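# Banis Mending Roll

**Kanurum, made in our Clollent workroom**

A small canvas roll with everything in it for the repairs that come up in an ordinary house: dropped hems, popped seams, a button hanging on by one thread, the elbow of the jumper you refuse to give up. It ties shut with a cotton tape, fits in a kitchen drawer, and lies flat when you open it so you can see where your scissors have gone.

I'm Muchen Luo and I put these together. I've been mending my own clothes since high school (badly, for the first stretch) and this is the kit I kept trying to buy and couldn't. The ones I found had twelve colours of thread that snapped if you looked at them sideways, and a needle threader that lasted a weekend!

## What's in the roll

- 7 needles: three sharps, two darners with big friendly eyes, a fine ballpoint for T-shirts and stretch, and one curved needle
- 2 full-size spools of polyester thread, one black and one natural
- Darning wool on cards, in grey, navy and oatmeal
- Thread snips with a leather cover
- Glass-head pins in a felt leaf
- Beeswax
- 2 iron-on patches in plain grey twill
- Chalk pencil and a short tape measure

The thread is the same stuff I use at the machine. I buy it on 2000 m cones and wind it down myself, so what you get in the roll is proper garment thread and there's plenty of it. Run it across the beeswax before a hand repair and it stops knotting up on you. I still get a little thrill from how well that works.
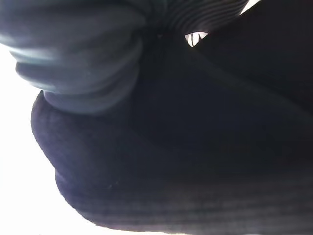
The curved needle deserves a mention of its own. It looks like something from a vet's bag and people tend to leave it in its slot for months, then come back and tell me it's the best thing in there. Use it anywhere you can only reach the fabric from one side — a cushion seam, a coat lining, the edge of a car seat, the inside of a hat. You scoop down and come up again without ever getting a hand behind the work.

## The canvas

Qin is the name of our house canvas, a tightly woven cotton with a bit of wax in it. It starts out stiff. Give it a month of being rolled and unrolled and it softens along the folds and gets paler there, like the knees of good work pants. Pockets are double stitched at the mouth, and the needle page is wool felt, so nothing rusts or slides out when you pick the roll up by the wrong end.

Colours: moss, rust, ink. Rust is made in smaller batches and goes quickly in the fall.

## Getting started

Every roll comes with a folded card covering four repairs, drawn by hand: a ladder stitch for split seams, a blind hem, a shank button, and a basic woven darn. Start with the button. Then do the split seam, and you'll see why ladder stitch has such a following, because you pull the thread snug and the whole row of stitches disappears into the cloth. Magic every time.

A few things that didn't fit on the card:

Wash the garment first. Fabric that's going to shrink should do it before you stitch, and you'll find the second hole while you're at it.

Work in daylight if you're sewing black on black. Failing that, put a pale tea towel across your lap and aim a lamp low from the side.

Keep darning tension slack. If the patch is puckering, it's too tight, and it's quicker to pull it out at row four than at row twenty.

For nylon jackets, go easy with the iron. The twill patches need more heat than most shells like, so sew them on or use an adhesive repair tape (we don't stock one, but any outdoor shop will).

I keep a pile going all week and sit down to it on Monday night with the radio on. Sorting it beforehand helps — all the dark thread jobs together, then all the light ones, so you're only threading up a couple of times.
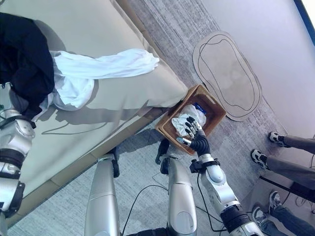
*Black garment and white cloth on a tan padded bench.*

## Size and care

Rolled, it's the size of a rolled-up magazine. Open, it covers one dinner placemat with a little over on each side.

Spot clean with cold water and a soft brush. Please don't put it in the washing machine, as the wax will come out and end up on your towels. Snips can be sharpened by anyone who does kitchen knives.

## Refills

Thread, wool cards, felt leaves and needles are all sold on their own, and the wool comes in a wider range of colours than we can fit in the roll. If you're after a particular shade, send in a snippet of yarn with your order and I'll match it as closely as I can from the shelf.

Lost the repair card? Write to the workroom and I'll mail you another.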